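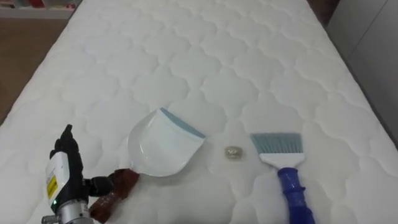 Quilted mattress, white, scalloped stitching.

Resale prices again – the Clesness decision

Quick one before the long read next month. The non-confidential version of the Clesness decision (file 3308) finally went up in August and a few of you wrote in asking if it changes anything for distribution contracts. Short answer: a bit. Longer answer below.

Facts first. Clesness makes bedding, sells through independent stores. No selective system, no exclusivity, just a price list with "recommended" printed at the top. So far so normal. Recommended prices are fine in most cases, everybody knows that. Trouble is what came after the list. Clesness used a monitoring service, Zadavura, to check what the stores were charging online. Any store under the list got a call. Then an email. Then, in some cases, late deliveries.

11 stores were named in the complaint. The one that made it was Dawber, a discounter, which says its orders stopped being confirmed after a weekend promotion. Clesness said stock problems. The authority didn't buy it, mainly becuase of an internal email that used the words "until they fix the price". Hard to come back from an email like that.

What's interesting is not much to do with the emails though. Two points.

One, the monitoring. Clesness argued that watching prices is legal and that everyone does it. The decision agrees! Says so in plain terms. Monitoring alone is no infringement. But the authority treats it as the thing that made the pressure work, and the fine reflects that. Anyone running price tracking software for a client should read that part twice. Who gets the reports, and what do they do with them? If the sales team gets a daily list of "offenders" (yes, that was the column heading) you have a problem.

Two, the agreement. Was there one, or was this just Clesness acting alone? Some stores went along, some grumbled and went along, Dawber refused. Decision finds an agreement with the stores that put their prices back up, even where nothing was signed and no one replied to the email. Silence plus compliance was enough. For Dawber itself, no agreement found. We think that's right on the case law but the reasoning is thin, barely a page, and expect it to be the main ground if there's an appeal.

The stores were not fined. No real explanation given. Would have liked one.

Efficiency defense – raised, rejected. Clesness said in-store advice costs money and discounters free ride on it. Familiar argument. No evidence was put in on how many customers actualy tried a product in one shop and bought it in another, so it went nowhere. Worth noting for next time: if you want to run this, get the numbers early.

The text is 40 pages, a good part of it blacked out. Section 2 is the one to read if you only have time for one. 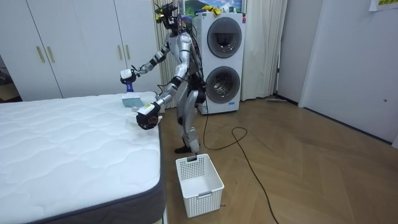
Next session: follow-on claims

Devham is hosting the fall meeting. Topic is what a store can claim after a decision like this one, and whether a customer who paid the higher price can show it. Passing-on, disclosure, the usual limitation headaches. Send questions ahead please, we ran out of time last year. Registration closes 9/14/18 and the room is small.

Papers will go round to members after, not before – the speakers asked.

Contact the editors | Copyright 2018, all rights reserved | Unsubscribe | Back to top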